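Support > Robot Cells > Handling and Packing > Good Practice

Grip point and release height for bagged candy
Posted in April by Packing Desk, Dudholm

Our site is preparing a written procedure for a two-finger gripper that places bagged candy into open paper shopping bags with rope handles. The draft currently says only that the item "shall be held securely." Our reviewer at Anghel has asked for a stated grip point, a rule on the handles, and a limit on repeat attempts. Does the community have established wording that we may adapt? The procedure will cover 399 product lines, so a rule for each product is not practical.

Truvine Integration

We recommend that the procedure name a grip zone and a keep-out zone. For soft bags, our internal standard permits a grip on either end of the bag, provided that the fingers close on the film and do not press hard on the contents. The operator should record which end was used. A grip on the lower end leaves the top seal free, but the bag may lean, and the release position must allow for this.

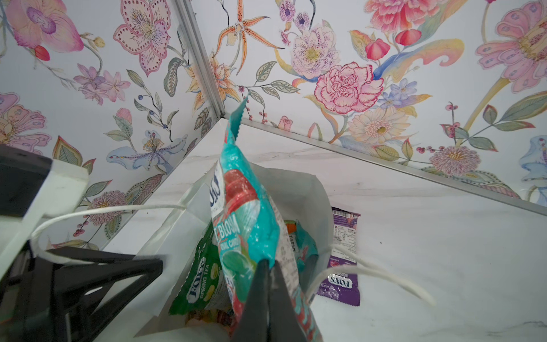

Lower-end grip on a teal candy bag, over the open paper bag.

Rope handles should be treated as obstacles for the whole approach. Both handles are to be laid outward before the cycle begins, and the arm should descend inside the line of the bag opening. If a handle moves into the path, the cycle is stopped and the handle is reset by hand with the arm in a safe state. Items standing outside the bag should be listed on the start sheet - otherwise two operators will record the same layout differently.

On repeat attempts, we allow 2 for each item. After that the item is set aside and logged.

Line Safety, Zukulness

We agree with the above, except that our limit is 3. We also review the grip settings after every 1000 cycles. Please confirm that your own risk assessment covers hand resets, as a general procedure does not replace it.

packcell_user

We just use the lower end for everything. Works fine here.

Related items
Start sheet wording for mixed packets
Logging a dropped item
Finger wear - when to replace
Glossy counters and camera glare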